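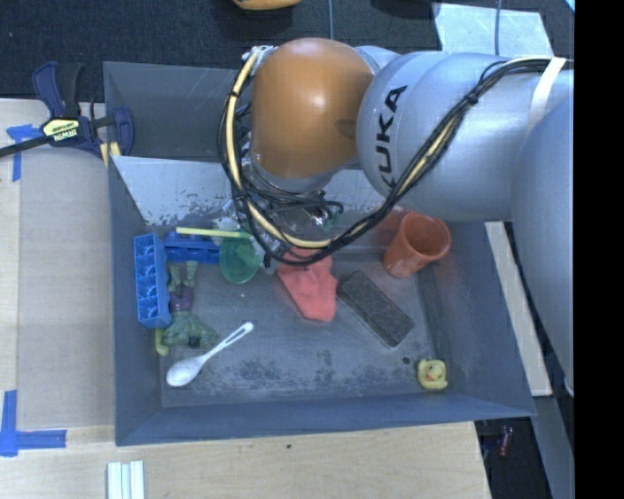

Cell 2, arm over the bin, duck front right.

OPEN DAY WALK-ROUND: CELL 2, BIN PICKING DEMONSTRATION
Site: Cesgate, ground floor workshop
Event: May open day
Filled in by: the cell 2 demonstrator, before doors and again at lunch
Marks used: OK / OK with comment / Fix before doors / Not applicable

Section A. Getting visitors in and out

A1. Main door to workshop wedged open and signed: OK
A2. Walkway at full width all the way to the cell: OK with comment
The leaflet table had crept into it again. Moved back against the Wurneck display, where people pick up more leaflets anyway.
A3. Floor line around cell visible from the back of a group: OK
A4. Group size agreed with front desk: OK
We had 224 names on the list when I started this form, which is wonderful, and also more than last year's room could have coped with. Front desk will send them through in batches and hold the next lot in the Harar room with the tea.
A5. Ear protection on the hook: Not applicable
The arm is quiet enough that you can talk over it. The compressor is next door.

Section B. Arm and cables

B1. Arm powered down for hands-on checks, key with demonstrator: OK
B2. Casings on the KUKA clean, no loose covers: OK
B3. Cable bundle gathered and strapped: OK with comment
Tie and strap both in place. The bundle hangs in a big loop over the middle of the bin, so please watch it on the first slow run of each session and stop if it drags on anything tall. Keep the cup over to the right.
B4. Pale yellow hose, check for kinks by hand along the full length: OK
B5. Gripper, thin black wires clear of the moving parts: OK with comment
Fiddly to see from the front. Use the torch from the drawer and look from the left side.
B6. Speed limit for visitor sessions set to 200 mm per second: OK
I know it looks sleepy to us. For anyone who has never stood near one it's quite fast enough, and they can see the arm choose where to go!
B7. Emergency stops pressed and reset, both of them: OK
Pressed each one with the arm moving slowly. Good clean stop both times.

Section C. Bin and table

C1. Bin sits flat on the table, no rocking: OK
C2. Clamp on left wall tight: OK with comment
Gave the Irwin a squeeze. The label is upside down from where visitors stand and somebody will mention it. Leave it alone, it's a good grip and I don't want it taken off on the day. The bar sticks out to the left, so no bags or coats on that side.
C3. Blue tape marks on the table still stuck down: OK
C4. Bin floor, sharp edges or burrs: OK
Ran a gloved hand over it. The floor is scuffed and blotchy from use but smooth.
C5. Table front edge, splinters: OK with comment
Light sanding at the front left corner, wiped down afterwards.

Section D. Things in the bin

D1. No glass, no blades, nothing with a battery: OK
D2. Nothing heavier than 800 g: OK
Weighed the lot on the kitchen scales. Nothing comes near it.
D3. Good spread of shapes and stiffness: OK with comment
I'm really pleased with this mix. The red cloth is the one I'd point people to first, as it has no fixed shape and the arm has to deal with whatever heap it's in. The white spoon is flat and slim, and the handle has slots. The green muscle man in purple shorts has arms and legs going everywhere (children will cheer for him, let them). Then the blue tray, the cup, and the dark rough block for something with a bit of texture.
D4. Small parts that could go in a small mouth: OK with comment
Duck is the smallest thing a child will ask to hold. Hand it over outside the line only, and check it comes back.
D5. Items wiped before handling: OK
D6. Spares ready: Fix before doors
Need a second spoon. The Pálfi crate has picnic things in it, try there.
Done, found one.

Section E. Talking while it runs

E1. Demonstrator stands where both the group and a stop button are in reach: OK
E2. Start and stop called out loud: OK
E3. Visitors' guesses: OK with comment
Not a safety line, but I'd like it kept on the form. Ask the group which thing the arm will go for before you start it. They all lean in to look, so remind them about the floor line first and then ask. It was by far the liveliest bit of the rehearsal, and two people who said they'd only come for the cake stayed for three runs.

Lunch re-check

Cable loop: OK
Clamp: OK, quarter turn tighter
Stops: OK
Floor line: one corner lifting, retaped
Duck: present
Leaflet table: moved back again

Carry over to afternoon demonstrator: torch battery is getting weak, spare is in the drawer under the scales.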